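Hundura Laundry Liquid, Orange Bottle, 32 loads

Poltora Household > Laundry > Liquids
Item no. 1371
In stock at Tivcombe, ships same day if ordered before 10 am

Back in stock after a long gap. Same liquid as before, same orange bottle. Price went up a little in November, sorry, supplier did it first.

What it is
Everyday laundry liquid for colors and darks. Light citrus smell, fades once the clothes are dry. Fine in front loaders and top loaders. Cold water OK. Not for wool or silk, get the Bednarek wool wash for those (it's on the next shelf over, or search Bednarek in the box up top).

How much to use
Normal load, one cap to the lower line. Heavy load or work clothes, upper line. Hand wash, just a splash in the sink. More does not get things cleaner, you only end up rinsing twice. For collars and cuffs put a drop on neat, rub, leave a few minutes, then in with teh rest.

Sizes
Single bottle, 32 loads
Case of 10, one address only, no mixing with other liquids
Refill pouch, not back yet. Ask before you drive over.

Storing it
Upright, cap on tight, out of direct sun. Not in an unheated garage over winter, it goes thick. If it does go thick bring it indoors overnight and shake gently. Keep away from kids and pets. Don't pour into drinks bottles, ever.

Delivery
Goes out in a plain carton with paper around it. Single bottles can go with your other Poltora stuff but not in the same bag as food. Leaks in transit, send us a picture of the carton and we replace the bottle, no need to mail anything back. Pick up from the Tivcombe counter is free, bring the order number.
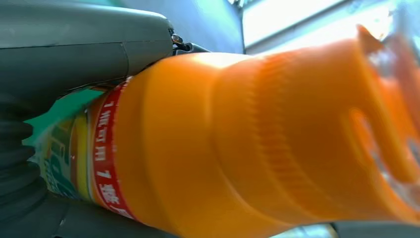
Returns on laundry liquid are unopened only, within the usual window on your receipt. Check you have the right one before you break the seal, we sell a few liquids and they get mixed up at the counter alot. The Hundura is the large orange plastic bottle, multicolored label, red band along the edge of the label on the shoulder side. Wrong item sent by us, we pay the postage both ways.

Questions we get
Septic tanks: yes, normal doses.
Baby clothes: we'd go fragrance free, see item 309.
Does the empty go in recycling: rinse it, cap back on, then check what your town takes.
Can you hold one for me: until closing, same day only. Call the counter, email is slow.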